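Stofftaschen im Sortiment: Hinweise zu Stand, Henkeln und Lagerung

Die Umstellung der Ausgabestelle Prutside auf Mehrwegtaschen ist seit März abgeschlossen. Beschafft wurden 2.000 Stück über Baumgart, davon sind 1.453 ausgegeben. 170 Taschen kamen mit Mängeln zurück, überwiegend an den Henkelansätzen.

Für die Annahme gilt ab sofort ein einheitlicher Ablauf. Die Tasche wird leer auf eine ebene Fläche gestellt und an der Oberkante beidseitig hochgezogen. Der Boden muss dabei plan aufliegen. Falten im Stoff sind kein Mangel, ebenso wenig eine leichte Ausbeulung an der Seite. Danach werden beide Gurthenkel auf Verdrehung geprüft – ein nach vorn hängender Henkel verdeckt leicht eine offene Naht. 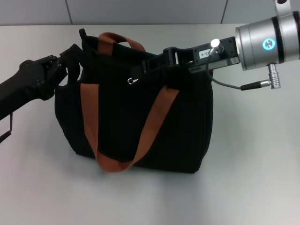 Aus der Ausgabestelle Medesano kam der Einwand, die Prüfung im Stand reiche nicht aus. Offene Nähte am Henkel zeigten sich erst unter Last, man hänge die Tasche dort deshalb zusätzlich mit 2 kg Füllgewicht für eine Minute auf. Der Vorschlag wird übernommen, allerdings nur für Rückläufer.

Metallhaken und andere Kleinteile am Taschenrand sind vor dem Stapeln nach innen zu legen, da sie sonst am Gewebe der nächsten Tasche scheuern. Gelagert wird flach, Henkel eingeschlagen, Öffnung in eine Richtung. Mangelhafte Stücke gehen gesammelt an die Näherei Damar. Der Karton dafür steht unter dem Annahmetisch und wird am Monatsende abgeholt.

Stand: 19. Mai 2023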